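Clestton Relief Network Opens Emergency Supply and Radio Program in Palacios

PALACIOS, July 19, 2018 — The Clestton Relief Network today announced a new storm readiness program for households in Palacios and the neighboring community of Clandale. The program will provide supply kits and two-way radio service to residents who lost power and phone contact during last year's storms.

Under the program, 1045 households in low-lying areas will be eligible to receive a kit containing water purification tablets, a hand-crank lamp, a first aid pack and printed evacuation maps. Homes with residents who depend on powered medical equipment will be served first. Registration is free and is open at the Clandale public library during normal hours.
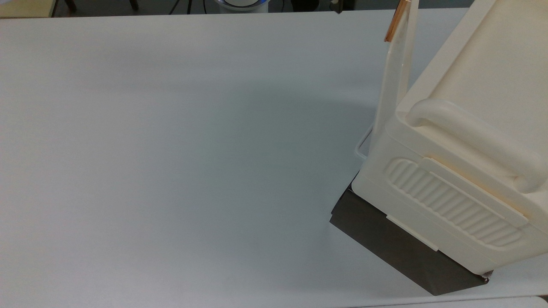
A cream-colored plastic storage container on a white tabletop.

The network will also place radio base stations at 10 neighborhood sites, including schools and fire stations. Each site will be staffed by trained operators when a storm warning is in effect. Operators will relay requests for medical help, food and water to local emergency offices if telephone service fails. Some 170 residents have signed up for operator training, which begins in September.

Equipment for the base stations will be supplied by Demolden, a maker of field radio systems. The company will maintain the stations for the first two years of operation.

A survey carried out by the network this spring drew 2574 responses. Residents named the loss of communication as their most serious concern, ahead of road closures and fuel shortages. The full survey report is available on request from the network's Palacios office.

About the Clestton Relief Network
The Clestton Relief Network is a nonprofit organization that supports coastal communities before and after severe weather.

Media inquiries: Clestton Relief Network, Office of Public Information, Palacios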